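FOR IMMEDIATE RELEASE
15 Aug 2024

Stoyanova Kitchen Opens Its Second Cooking School, and I Can't Wait to Feed You

Hi, it's me again, the one who runs Stoyanova Kitchen and writes all of these myself (sorry, editors, I know you like them shorter). The big news is that our new teaching kitchen in the old Ovetti pasta shop is open for sign-ups as of this morning!

We started looking for a bigger place back in March. Our first room on Skakora Street seats 8 people if everybody keeps their elbows in, and the waiting list had gotten a bit silly. Then the Ovetti place came up, with its tall windows and that gorgeous tiled floor, and I signed the lease before I'd even measured for the ovens. They fit. Just.

Evening classes run 2 hours and cost $50, and that covers your ingredients, a recipe booklet and dinner, because you do sit down and eat what you made. The first round is soups and stews, then fresh noodles, then a bread class that I've been begging our baker to teach for ages. Beginners are very welcome. If you've never chopped an onion, come anyway, we have plenty of onions.

I also want to say thank you to the folks at Jeva, the neighborhood food fund, who helped us set aside free seats for teenagers. Our spring supper for them raised $3,156, all of it from people buying bowls of bean soup and coming back for more. Every dollar goes toward those seats. 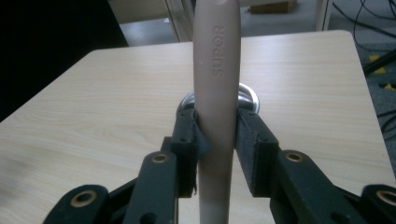
Parking is on the street or behind the bakery, and the bus stops right at the corner. The front door has one step, so use the side entrance if that's easier for you, it's level and wide and we keep it unlocked during class. Bring an apron if you have a favorite. Otherwise grab one of ours off the hook.

Reporters and food writers, I'd love to have you at the stove! Call the shop or stop by any afternoon and ask for the owner. I'll probably be in the back with flour on my phone, so let it ring a while.

Stoyanova Kitchen offers small, hands-on cooking classes for adults and teens.

###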